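Search this site Enter keywords Go

Flondard ribbed finger set, bought with my own money

I've been building a two-arm sorting bench in a shared workshop, and the fingers were the bit I kept putting off. Flondard sells these ready made, two pairs to a box, blue, tapered, with slots all the way up. The listing says they "wrap around anything". I've read that sort of line before — usually just ahead of a refund request.

Fitting took 11 minutes for the first pair and 12 for the second, which went on crooked and had to come off again. The instructions are one folded sheet with the bolt sizes left out. I wrote to ask and got a reply on the fifth day telling me to use the bolts in the bag. There was no bag.
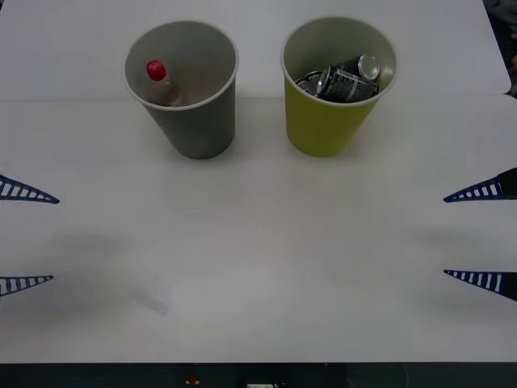 Both pairs fitted and open. Bottle in the grey cup, cans in the green one.

My test is dull on purpose. Small plastic bottle, drinks cans, paper cups, plain white table. If a finger can't cope with rubbish it won't cope with my parts bin. I set the Zudov arms to their slowest speed and left the grip force where Flondard tells you to leave it, and I'd call that too high for anything with thin walls. Turn it down before you try a cup you care about.

The ribs do bend, I'll give them that. But the tips come to a point, and a point is a poor shape for a round bottle lying flat. You have to bring the hand in lower than feels safe and let the sides do the work. My old Traltow pads are ugly flat things and they're more forgiving here.

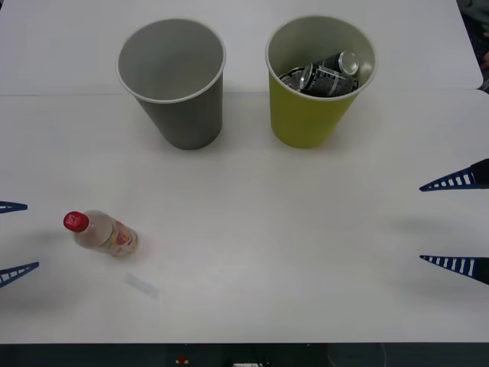
Chae-won Ban
Workshop reviewer

Position matters more than the listing lets on. A bottle on its side near the left-hand fingers, like this one, is a fair job for that arm. The cups are further back, and reaching them means redoing your approach angles, so allow an evening for it.

Would I buy them again? One pair, perhaps, at a lower price. Two pairs is a lot to spend on plastic with holes in it, and Flondard won't sell you a single spare finger. Ayele does singles, though I haven't tried theirs yet. I've got a set on order for October and will add a note underneath once they've had the same treatment.

Score: 5 out of 12, on my usual scale.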